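Home > Guides > Laundry and fabric care

Washing and drying knitted sports shirts

Written by Davina MacRitchie. Last updated Sunday, February 28, 2021

Most sports shirts are knitted from polyester or a polyester and cotton mix. Read the care label first. If it disagrees with anything below, follow the label.

Before washing

Close any zips and undo the buttons. Turn the shirt inside out. Treat collar marks with a little liquid detergent and leave for 5 minutes. Do not scrub across a seam, as the stitching can pucker.

Washing

Select a synthetics cycle at 30 degrees and fill the drum no more than half full. Leave out fabric softener, which coats the fibres and slows drying. A spin speed of 400 rpm is enough for light knits. If odour remains, soak the shirt in cool water with a spoonful of soda crystals for 2 hours and wash again.

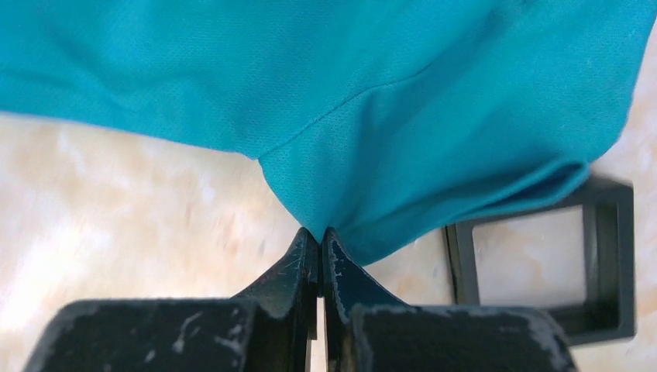
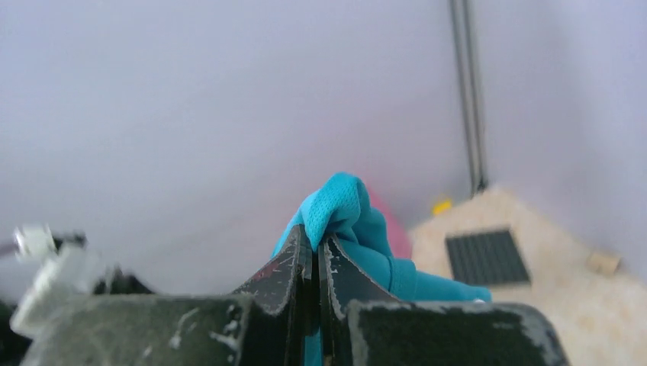

First picture: teal knit with fine perforations and a stitched seam.

Drying

Shake the shirt out and pull the side seams straight by hand. Hang it by the hem, with pegs placed at the seams so that marks do not show on the front. Keep dark and bright colours out of direct sun. In December, or whenever drying is indoors, leave a gap between garments and open a window.

Ironing

Use the lowest setting, on the inside only. Do not iron over printed numbers or badges.

Next guide: Removing grass stains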